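La dernière tournée du Plirkance

12 partages · 3 commentaires

Je vous jure que je n'avais pas prévu de passer mes vacances sur un bac. Mais le Plirkance partait à la casse, ma tante m'avait laissé ses clés et son chat (Ramen, seize ans, une haleine de marée basse), alors j'ai dit oui. Six semaines à faire traverser la rivière aux gens de Plekach, moi qui ai le mal de mer dans une baignoire !

Le premier matin, j'ai calé au milieu de l'eau avec un tracteur à bord. Le conducteur a sorti un sandwich, m'en a tendu la moitié, et on a attendu que le courant se décide. Il m'a raconté qu'il prenait le bac depuis quarante ans et qu'il n'avait jamais vu l'autre rive aussi longtemps sans y arriver. 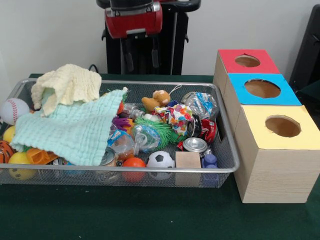
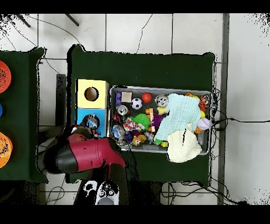
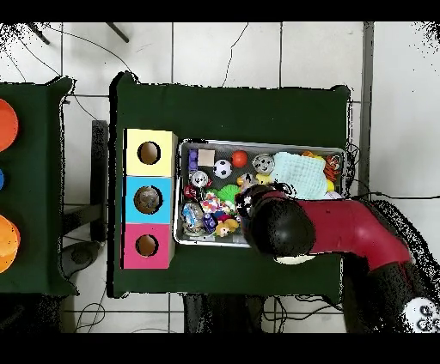 Des jouets dans un grand bac gris, sur une table vert foncé.

Plekach, septembre 2023

Après, j'ai pris le pli. On apprend vite à reconnaître les passagers à leur façon de sonner la cloche - un coup sec pour la boulangère, trois petits coups pour l'institutrice, et une sorte de tocsin pour le facteur, toujours en retard. Ramen dormait dans la caisse des gilets et grognait quand on en prenait un.

Et puis il y avait la dame au manteau rouge. Elle montait tous les soirs, traversait, ne descendait pas, revenait. Au bout de quelques jours je n'y tenais plus, je lui ai demandé où elle allait comme ça. « Au milieu », elle m'a répondu. Bon. Je n'ai pas su quoi dire, alors je lui ai fait un café.

Le dernier soir, j'ai coupé le moteur au milieu, exprès cette fois. On entendait les grenouilles des deux côtés. Elle a posé quarante centimes sur le tableau de bord, le vieux tarif de quand elle était petite, et le chat est venu s'asseoir dessus. Je n'ai redémarré qu'à la nuit.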